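トップ 事業一覧 活動報告 お問い合わせ

共同キッチン「Flastano」備品整備事業 中間報告(12月分)
提出先:Zavala基金 生活環境助成担当 Lenuța Lungu 様
報告者:Maysoun Najjar

1. 今期の概要

助成をいただいている鍋・フライパン類の整備について、今期の進み具合をご報告します。前回の報告書で「蓋の問題は次期に着手」と書いてしまったため、今期はほぼ蓋のことしか書いてありません。ご了承のうえお読みください。

棚卸しの結果、Flastanoの台所には鍋とフライパンが合わせて17点あり、どの本体にも合わないガラス蓋が4枚見つかりました。この4枚の来歴を知る人はいません。利用者への聞き取りもしましたが、全員が「最初からあった」と答えました。最初とはいつのことか、という点については回答がそろいませんでした。

2. ガラス蓋の手入れについて

前期に寄せられた苦情のうち、件数がいちばん多かったのは「蓋が曇っている」というものです。焦げた鍋より多いのは意外でしたが、焦がした本人は苦情を書かないものなので、妥当な数字かもしれません。

手順はArsen Hrytsenkoが起草し、A-yeong Hwangが半分の長さに縮めました。現行版は次のとおりです。

・洗った蓋はつまみを持って立て、内側から拭く。
・蒸気穴の金属の輪は、布の角を使って一周させる。
・縁の金属とガラスの境目は最後に拭く。水はここに残る。
・つまみの付け根の座金まわりは週に一度、つまみを外して洗う。
・拭いた蓋は、合う鍋の上に戻す。合う鍋がない場合は3を参照。

布はマイクロファイバーの水色のものに統一しました。以前は綿の布巾も混ざっており、糸くずがガラスに残ると、拭く前のほうがきれいだったという感想をいただくことになります。統一後、この感想は届いていません。

起草段階では「乾いた布で」か「固く絞った布で」かをめぐって意見が分かれ、Oleksandra Zakharchenkoが両方の蓋を並べて比べました。差が見えると言う人と見えないと言う人がちょうど同数だったため、手順書には布の湿り具合を書いていません。

3. 行き先のない蓋

4枚のうち1枚は、Oleksandraがフライパンの一つに載せてみたところ、ぴたりと合いました。過去に誰も試さなかった理由は不明です。残る3枚は、貸出棚Jumgateに移し、ひと月だけ引き取り手を待ちます。現れなければ、次期報告の1行目でそのようにお伝えします。

4. 作業台まわり

作業台の柄は、生成り地に蔓と小花のものです。落ち着いた柄を希望する声と明るい柄を希望する声があり、どちらの希望者も今の柄を自分の案だと思っています。訂正はしていません。蓋と布はこの台の上で扱い、細かい物は網かごに入れて台の外に出す決まりにしました。

蓋まわりの様子:
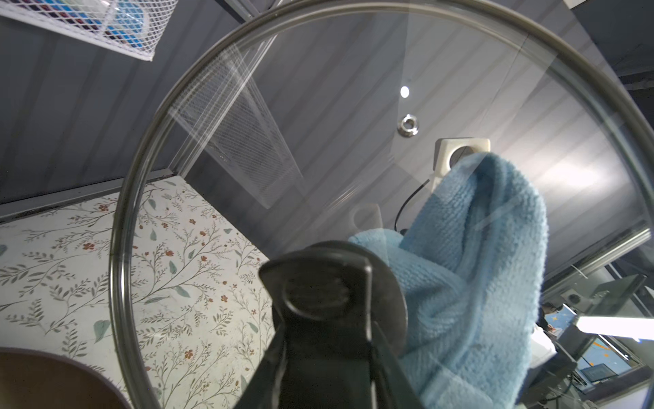
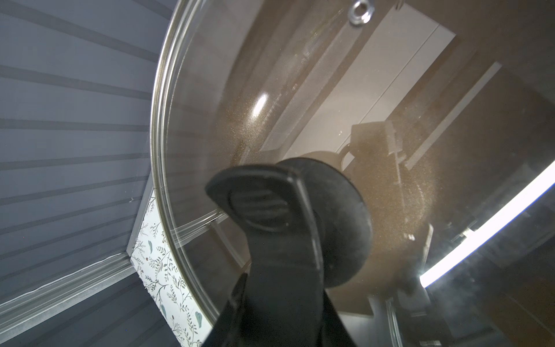
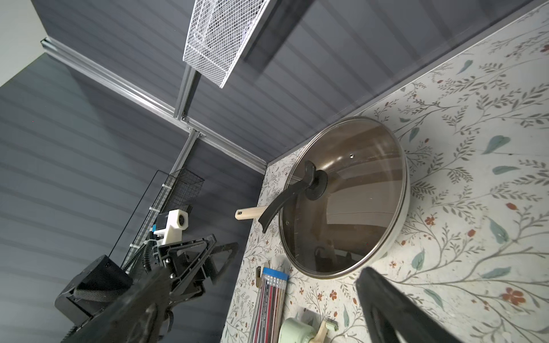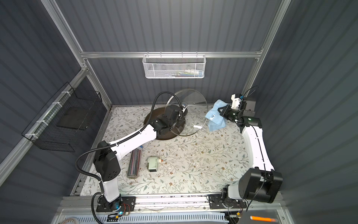 5. 支出

今期の支出は布の買い足しと、つまみ用のねじ一袋です。ねじは110本入りしか売っておらず、当台所の蓋が必要とする数を大きく上回りました。残りはラベルを付けて引き出しに保管してあります。今後数十年、つまみのねじについて助成をお願いすることはないと思います。

6. 次期の予定

・つまみがゆるむ蓋の締め直し
・フライパンの柄の点検。吊り輪のあるものは壁に掛けるか、重ねて置くかを決める
・手順書の掲示。A-yeongからは、さらに半分にできるとの申し出があります
・Jumgateに置いた蓋の確認

木べら類の更新は次々期に回します。この件を「着手」と書くのは、実際に着手してからにします。

ご不明の点は下記までお寄せください。領収書の写しは別便でお送りします。

Flastano運営事務局 お問い合わせはフォームから © Flastano ページの先頭へ戻る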